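How to Keep Your Desk Work From Wrecking Your Neck and Shoulders

May 16, 2021

68 shares
Leave a comment

I've been meaning to write this one since December, when I turned to reverse the car out of the drive and found that my head would only go halfway. Years of sitting badly had caught up with me all at once! What follows is the little routine I put together over the winter, and it has done me a great deal of good, so I hope it does the same for you.

First, sort out your chair. Sit right back so that your bottom touches the backrest, and let both feet rest flat on the floor. If your feet dangle (mine do, I've always been on the short side) a fat old phone directory works well. I use a Grukthorpe parish history that I bought at a jumble sale and never got past page 107.

Next, the screen. The top of it should be level with your eyes or a touch lower, about an arm's length away. Laptops are the worst offenders here, and a separate keyboard is well worth the money if you use one all day.

Now set a timer for every half hour. When it rings, stop – even in the middle of a sentence – and do the following, slowly.
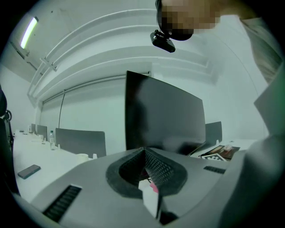 Drop your chin gently towards your chest and hold it there for five slow breaths. Come back up, then let your right ear sink towards your right shoulder, keeping the shoulder down. Another five breaths, and then the left side. You want a mild pull and nothing more. If it pinches or makes you dizzy, stop and have a word with your doctor.

After that, roll both shoulders backwards eight times. Big, lazy circles are best, and never mind the crunching noises, I've got used to mine.

Finish by standing up and walking somewhere. I go to the kitchen and look out at the bird feeder, and if the kettle happens to go on while I'm there, well, so be it. My friend Hauke Oltmanns does his in the stairwell of his office in Durkstead, two floors down and two floors up, and swears by it.

Give it three weeks before you decide whether it's helping. I noticed nothing at all in the first, felt a bit looser in the second, and by the end of the third I could see over my shoulder again when parking.

Next time I'll go through wrists and hands, as several of you have asked.

Contact | Copyright 2021 | Back to top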